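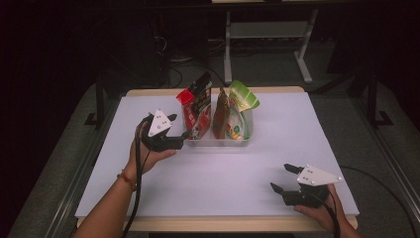
Sewing a Narrow Rolled Hem on a Square Chiffon Scarf

A three-pass rolled hem gives a flat, narrow edge on chiffon, georgette and light voile without a serger or a special presser foot. The finished hem is 3 mm wide. The method works on any straight edge. Curved edges need a different treatment and are not covered on this page.

What you need

One piece of chiffon, 57 inches wide, cut to a length of 57 inches
Fine polyester thread, weight 100, in a color that matches the cloth
A new sharp needle in the smallest size your machine accepts
A straight-stitch throat plate, if your machine has one
Small scissors with a fine point (applique scissors also work)
Spray starch, an iron and a cotton press cloth
A few strips of plain tissue paper

The sample was sewn in Grikness polyester chiffon with Karnar thread. Silk chiffon behaves the same way but marks more easily under the iron, so lower the heat and keep the press cloth in place the whole time.

Preparing the cloth

Press the piece flat on a low setting. Spray a light coat of starch on the wrong side and leave it for 20 minutes before touching it again. The cloth should feel closer to paper than to fabric. If it still slides between your fingers, add a second coat.
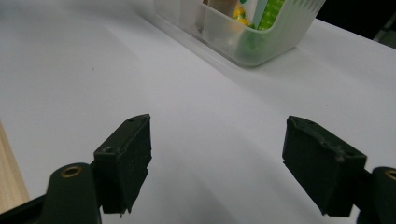
Starch washes out completely, so there is no harm in using more of it than seems necessary. Test on a scrap first if the fabric is printed. Some darker prints show a white residue, and a few inks dull slightly under starch and heat.

Trim both selvages. They are woven tighter than the rest of the cloth and will pull the hem into waves if left on. To find a true straight line, snip the edge, pick out a single thread and pull it gently until a faint gap appears across the width. Cut along the gap. Repeat on all four sides, then fold the square corner to corner to check that the edges meet.

Sewing the hem

1. Set the machine to a straight stitch with a length of two millimeters. Lower the top tension by one step and sew a test row on a starched scrap. Puckering on the scrap means the tension is still too high or the needle is dull.

2. Fold one edge to the wrong side by a quarter of an inch. Press. Sew as close to the fold as you can, keeping an even distance the whole way. Start on a strip of tissue paper so the corner is not pulled down into the throat plate. Do not backstitch – leave long thread tails and tie them by hand.

3. Trim the extra cloth beside the stitching. Hold the scissors flat against the fabric and cut as near to the thread as possible without nicking it. The quality of the finished hem depends mostly on this step. Any cloth left behind will show as a bump in the roll.
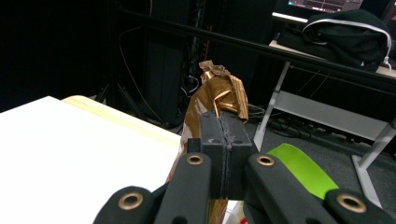
Work in good light and turn the piece often so that the part being cut lies flat on the table. A scarf hanging off the edge stretches under its own weight, and the cut will drift. Brush away the loose threads before going on.

4. Fold the stitched edge over once more, so the first row of stitching turns to the wrong side and the raw edge is enclosed. Finger press a few inches at a time. Sew down the middle of the fold. One row of stitching will show on the right side and two on the wrong side.

5. Tear the tissue away along the stitching, pulling toward the seam and not away from it. Tie off the tails and bury them in the hem with a hand needle.

6. Finish the opposite side in the same way, then the two remaining sides. At each corner the second hem crosses the first. Trim a tiny triangle off the inner layer before folding, or the machine will stall on the added thickness.

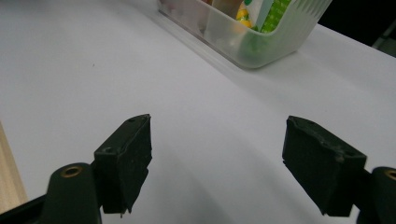 Common problems

Wavy edge: the cloth was stretched while sewing. Guide it from the front only and let the feed dogs carry it. Steam sometimes relaxes a mild wave.

Skipped stitches: change the needle. Starch builds up on the shaft and near the eye, so wipe it between sides.

Fraying through the roll: the first row was trimmed too close, or the stitch was too long. Unpick that section, fold in a little more cloth and sew it again.

Stiff corners: too many layers inside. Soak the scarf to remove the starch before judging them – most soften after the first wash.

Washing and pressing

Rinse the finished scarf in cool water, roll it in a towel and dry it flat. Press from the wrong side through the cotton cloth, moving along the hem and not across it.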